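Okay so I finally did it, I moved my whole morning around and I have opinions.

For anyone new, I used to be a ten-minutes-before-the-bus person. Alarm, shower, wet hair, granola bar, run. I live up the hill in Stilovside and the bus down to Pretport leaves at 7:40 and I swear I have seen the back of that bus more times than the front. In December I decided I was going to start walking to work instead, the whole way, downhill in the morning and then the bus home (I'm not walking back up that hill, I'm not a goat).

It takes me 27 minutes if I catch the light by the bakery and 30 if I don't. I thought it would be way more! I'd been picturing this huge trek, and meanwhile I'd been standing at the stop for half that time anyway, stamping my feet and refreshing the bus app.

## The route, for the two of you who asked

I go out the back gate and down the steps behind the church, which are steep and a bit slimy when it's been raining, so hold the rail. Then it's the long straight street with all the plum trees. No plums right now obviously. At the bottom you can either go left past the fire station or cut through the little park, and I always cut through the park, because there's a gray cat who sits on the wall there and I like to say hi. She does not say hi back. I've started bringing her up at dinner like she's a coworker.

After the park it gets kind of ugly for a while. Tire shop, storage place, the big parking lot, another tire shop. I used to put my headphones in for this stretch and walk fast, but lately I've been leaving them out and it's fine. You hear people opening up their shops. There's a guy who sings in the second tire shop, and he's good, like church-choir good.

Then you come around the corner and you can see the water, and that's Pretport, and from there it's just the boardwalk to my building.

## Shoes, a saga

I started in my regular sneakers and by the end of week one I had a blister the size of a quarter on my left heel. So I did what I always do and went down a rabbit hole of reviews at midnight and bought a pair of Bodiers, the low brown ones with the padded collar. They were stiff for the first few days and I complained about them to everyone who would listen. Now I love them. I would wear them to a wedding. The laces are too long, that's my one gripe, I double knot them and they still flop around.

I keep my work shoes under my desk. This has been the best part of the whole thing, weirdly. Something about sitting down and changing my shoes makes me feel like a person on a TV show who's about to have a productive day.

Socks matter more than I thought too. Wool, even when it isn't cold. I fought my mother on this for my entire childhood and I would like to formally concede.

## Breakfast has moved

I can't eat before I walk, I tried it and felt sloshy. So breakfast is now at the other end, and that means Ortuño. If you know Pretport you know Ortuño, it's the narrow place with the green awning and only the one table, and they do an egg and potato roll that I think about when I'm trying to fall asleep. I'd been walking past it for years with my granola bar in my hand like a fool.

I can't do it every day, my wallet won't let me. My compromise is twice a week, and the other days I bring oatmeal in a jar. The jar leaked in my bag once. We're not talking about the jar.

They open at 7, by the way, but the rolls aren't ready until a bit after, so don't be the person tapping on the glass. (I was the person tapping on the glass.)

## What's gotten better and what hasn't

I sleep better! I really thought people were making that up. I'm out cold by 10 most nights and I used to lie there scrolling until who knows when. My knees complained for the first couple of weeks from all the downhill and then quit complaining, so if yours are grumpy, give it a little time or take the steps sideways like I did, looking very cool.

What hasn't gotten better is my hair. Wind off the water, every single morning. I've given up and bought a hat.

I also thought I'd have all these big thoughts while I walked, like I'd come up with a novel or figure out what to do about the back bedroom. Mostly I think about lunch. Or I get one line of a song stuck and it just goes around for the whole plum tree street. My sister asked if it's meditative and I said sure, in the sense that I've now meditated on the same four words from a mattress commercial.

The money part is nice. I only buy the one-way fare now, and I'm putting the other half in an envelope in the kitchen drawer. I've decided that when it hits 600 I'm going somewhere with a beach that isn't made of rocks. At this rate it's going to take a good long while, especially as the envelope keeps getting raided for egg rolls, but I like seeing it there when I'm looking for the scissors.

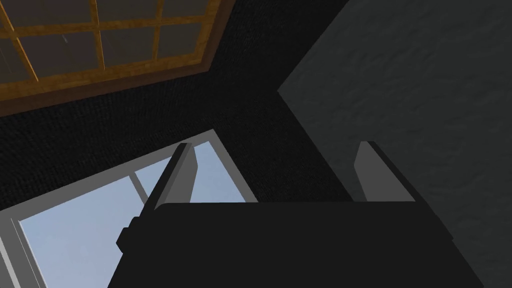 ## Rainy days

I'm still working this out. I have a decent jacket, but my pants get soaked from the knee down and then I sit there damp until lunch. Rain pants make me sound like a bag of chips when I walk. If you've got a pair that doesn't swish, please leave it in the comments, I'm begging you. I did take the bus on the two worst mornings and I missed the cat.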